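Section 4: Showing the task by hand

By now you should have both grippers charged, paired and sitting on the table in front of you, and Hamish's section on accounts out of the way (he wrote sections 1 to 3, I'm Lesego Molefe and you've got me until the end of section 6). This is the part where you do the job yourself and the Tindell software learns from how your hands moved.

I'm using cloth on a bed all the way through, as that's what most Floredo users start on. If you're doing dishes or boxes, read it anyway — the steps are the same and only the settings in 4.6 change.
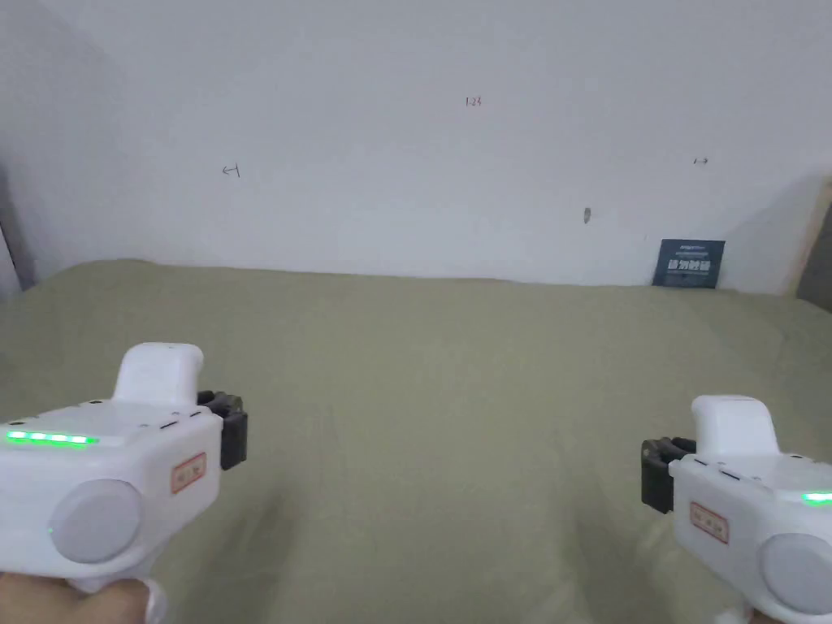
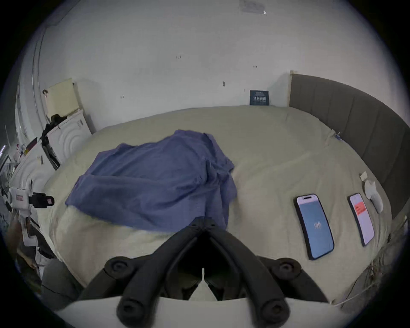

Bedding under the work, a plain white wall behind it.

Do I need to train on the same bed every time?
Stay on one bed for your first 100 takes, then move to another. Early on the software copes much better if only one thing is changing, and you want that one thing to be how the cloth is lying. After that, a different bed, a different room and a different cover all help it a lot.

4.1 Before you pick the grippers up

1. Clear the space your elbows will need. You'll swing wider than you think!
2. Open Tindell on the laptop and choose New Session. Give it a name you'll still understand in January. I once called one "test test new" and I've never found out what was in it.
3. Pick the task from the list, or type your own. Keep it short and start with a verb: "fold the blue cloth", "smooth the sheet".
4. Set the number of takes. I do 16 and then have a tea.

Note: the task name gets saved with every take. You can change it later under Edit, but it's one take at a time and very dull.

4.2 Holding them

1. Take one in each hand, jaws pointing away from you.
2. Squeeze each trigger all the way in, let it all the way out, and do that twice. The software is learning where fully open and fully closed are, so don't be half-hearted about it.
3. Hold both still in front of you until Tindell says Ready.

If it says Ready for one hand and sulks about the other, put that gripper down, wait for the message to clear and do step 2 again with it. Nine times out of ten I'd let go of the trigger too quickly.

Caution: keep loose hair, lanyards and long sleeves out of the jaws. They close with more of a nip than you'd expect, and the finger joints are just as keen.

4.3 Recording a take

1. Press Start on the laptop and bring both hands back to your starting position.
2. Do the task. Go at a steady, slightly lazy pace, the speed you'd fold a towel while chatting to someone.
3. Try to keep the jaws and the cloth where the gripper cameras can see them. If your own arm is in the way for a second that's fine, but a whole fold done behind your wrist is wasted.
4. When you've finished, open both jaws, lift clear and hold still until you hear the beep.
5. Mess the cloth up again, differently this time, and carry on.

Please don't throw away the takes where you fumbled and recovered. Dropping a corner and going back for it is useful to the robot — it will drop corners too, and it needs to have seen somebody pick one up again. Do bin the ones where the phone rang and you wandered off.

4.4 Checking what you've got

Open the session and play back the first take, the last one, and any with an amber flag. Amber means Tindell lost track of a gripper for a bit. A short gap is filled in for you. A long one turns red, and red takes are left out of training unless you tick them back in, which I wouldn't.

Hamish Harawira keeps the shared set at Trostmont, and it stood at 2,869 takes on Fri 17 June. You can mix those in with your own under Sources, but record a decent batch first or your cloth will be badly outnumbered.

4.5 Handing over to the arms

1. Put both grippers back on charge.
2. Press Train and leave the laptop plugged in with the lid open.
3. Once it's done, load the result onto the Makris arms and run it at the slowest speed, with one hand near the stop button.

Caution: stay outside the marked reach of the arms for the first run, even if you only want to straighten the cloth. Press stop, straighten it, step back, start again.

If the arms pause over the cloth and won't commit to a grab, go to 4.7, Hesitation.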